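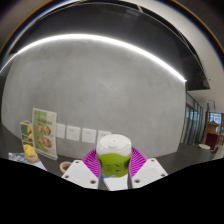
Green and white, next to the tape.

The Long Table

Léonie Tanguy had until six to clear the table. The lease on the second floor ran out at midnight, and the man from Guérin was coming to collect the keys and walk through the rooms with a list. Everything else was done. The desks had gone down in the elevator before lunch, and the refrigerator had been sold to the dentist across the street for 60 euros, which was less than it was worth, but he had carried it himself.

The table was staying. It was too big for the new place, and nobody could remember how it had been brought in. Dorian Rey thought the glass wall had been put up afterward. Either way, it was on the list as item 181, one oval table, dark gray, and it had to be left clear.

She started with the menu sign. It used to stand by the door in the years when they ordered lunch together from the same place every day, and then somebody had put it on the table and it had stayed there. She read it through once. She had never liked the soup.

"Whose is the green cup?" she called.

Dorian was in the hall with a box on his hip. He leaned back to look.

"Corentin's," he said.

"Corentin left in March."

"Well, it was Corentin's when he was here."

She asked if anyone had written to him about it. Dorian said it was a cup. He went on down the stairs with his box, and she heard him bump it against the rail at every turn.

She picked it up and gave it a small shake. It made no sound. She put it back down, because she had only one box left and wanted to see first what else had to go in it.

Corentin Bailly had sat at the narrow end of the table, near the glass, for as long as the firm had been on this floor. He drew up the seating plans for Corkelano, a theater up the coast that kept changing its mind about the balcony. The plan started with 2000 seats and ended with 1102, and each time the number went down he printed the whole thing again and taped the sheets together across the table. People ate their lunch around the edges of it. When the last plan was approved he took his coat and his lamp and shook hands with everyone. He hadn't asked for a cake, so they hadn't bought one.

Léonie had meant to write to him in the spring. She had begun twice. The first letter was too cheerful and the second one asked too many questions.

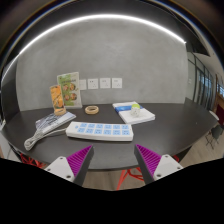
Nadège Arnaud had her own way of packing, and it was to keep everything until the last hour and then throw out most of it. She came in with her sleeves pushed up and a trash bag over one arm and looked over what was left. The tape was lying flat on its side near the green card with the little round faces on it. She took the tape and put it on her wrist like a bracelet, and then she picked up the card in its stand and held it out at the end of her arm.

"Do we want this?"

"It has people on it," Léonie said.

"It has people on it who know what they look like."

"Leave it for now."

Nadège put it back where it had been. She asked about the power strip, and Léonie said it was theirs, they had bought it the first winter when the wall sockets weren't enough. Nadège said that in that case Fabrice could have it, he was always short of outlets. She started to roll up the cable and stopped when her phone rang. It was the van. The driver was on the wrong side of the square and couldn't turn around.

"I'll go," she said. "Don't let them take the bag with the keys in it."

"Which bag is that?"

But she was already on the stairs - she took them fast, the tape still on her wrist.

The room was quiet after that. It had always been a room where you could hear the street, and now with the desks gone you could hear it better. A bus stopped and went on. Léonie leaned against the edge of the table and thought she ought to be doing something. She took out her phone and found Corentin's number. It took her a few minutes to decide what to say, and then she wrote that they were moving out today and that his green cup was still here, and did he want it.

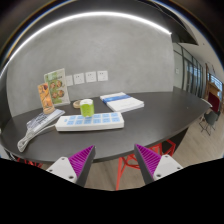
She laid the phone face down and went to check the back office. There was a coat hook they had forgotten. She had no screwdriver, so she left it for the man from Guérin, who could add it to his list if he liked. When she came back there was a message.

"I thought that was Fabrice's," Corentin had written.

She read it again. Then she called Fabrice Deschamps, who was already at the new place putting shelves together. He had to set something down before he could talk.

"Green with a white lid?" he said. "No. I don't drink anything at work. Ask Dorian."

"Dorian says it's Corentin's."

"Then it's probably Nadège's."

She said thank you and asked how the shelves were going. He said that Breno had sent the wrong feet for them and that they leaned a little, and that the light was good over there, better than he had expected.

Dorian came back up for the last box. He was out of breath and stood with his hand on the wall for a minute, under the light strip, until he could talk.

"Van's here," he said. "Are we taking the light?"

"It's built in."

"I know. I'm just asking."

He wound up the white cable and tucked the strip under his arm, and he put the booklet and the orange card in the box without looking at either of them. She put the green card in on top, facing down so it wouldn't get scratched. That left the cup.

Her phone lit up again. Corentin had written, "But if nobody wants it I'll take it. Where is the new place?"

She typed the address, and under it she wrote that there was coffee in the mornings from eight. Then she wrapped the cup in her scarf and went to look for the bag with the keys.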